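分类:安装与使用 > 居室收纳 > 低位搁架

Molier 低位搁架使用手册
第4章 地面物品的收回与归位

4.1 适用范围

本章适用于搁架安装完毕后的日常整理,对象为散落在地面上的轻质物品,包括布面、泡沫及软塑料制品。玻璃、陶瓷及带电器具不适用本章,见附录“易碎品”。搁架宽874 mm,底层离地高度及调平方法见第2章。

4.2 准备

1. 确认搁架四脚着地,无晃动。
2. 清空底层,用干布擦去层板积灰。
3. 检查搁架前方地面。深色地砖上的灰尘和碎屑在正上方光源下不易分辨,应从侧面观察。
4. 沿地砖接缝清扫一遍,再开始拾取。

注:搁架底座与地面交界处容易积存细小物件,清扫时使用扁嘴吸头。

4.3 拾取

1. 先拾取体积大的物品,后拾取小件。
2. 一头宽、一头窄的圆形软质物品,从窄端两侧夹持,向上提起。
3. 提起后停顿片刻,确认没有滑脱再移动。
4. 表面如有附着物,先放在垫布上检查,不得直接上架。

注意:夹持力以物品不下坠为限。泡沫制品长时间受压会留下凹痕,恢复时间因材质而异。

注意:不得在地面上拖行。拖行会把接缝内的砂粒带入织物表面。

4.4 清洁与上架

1. 布面制品用软毛刷顺纹刷净。
2. 泡沫及软塑料制品用拧干的湿布擦拭,自然晾干,不得使用烘干设备。
3. 宽端朝下放入底层,物品之间留出间隙。
4. 单件质量超过2000 g的物品只能放在底层。
5. 浅色物品远离窗口一侧摆放。Girnura 布面收纳件另附洗涤标,以标签为准。

4.5 定期检查

每年5月检查一次层板紧固件。配件订购时注明目录号46,由 Grorketmont 服务点受理。

修订:2019年9月

读者评论

omo_收纳:接缝先扫这一步很有用,以前都是东西收完才扫,浅色的布面早就蹭灰了。

南窗:4.4 第3条,宽端朝下放不稳怎么办?我家的底是圆的,会滚。
 回复 南窗:可以在层板上垫一块防滑布,Omoregie 那种薄的就够。

灰格子:浅色的东西放久了,一边白一边灰,算不算褪色?求补充。

本站使用 Cookie 以保存您的语言与字号设置。继续浏览即表示同意。[接受] [管理设置]

手册补充 4.4-A:浅色哑光表面的颜色判定

颜色判定应在均匀光线下进行,不以单侧强光下的观感为准。曲面物品受光与背光部位的明暗差别较大,容易误判为褪色或沾污。以浅蓝色圆形物品为例,左上边缘在强光下接近白色,中部呈天蓝色,右侧和下部则偏暗,呈灰蓝色。判定时将物品转动半周,在原受光位置重新比较,明暗随光线变化的不作褪色处理,颜色差别固定在同一部位的才登记为褪色。中下部如有细小的白点,应另行检查:用软毛刷轻刷一次,能刷除的按浮尘处理,不能刷除的按附着物处理,执行4.3第4条。
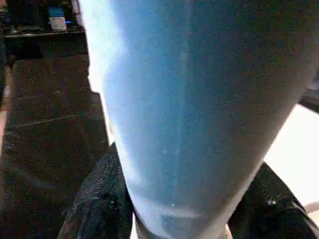
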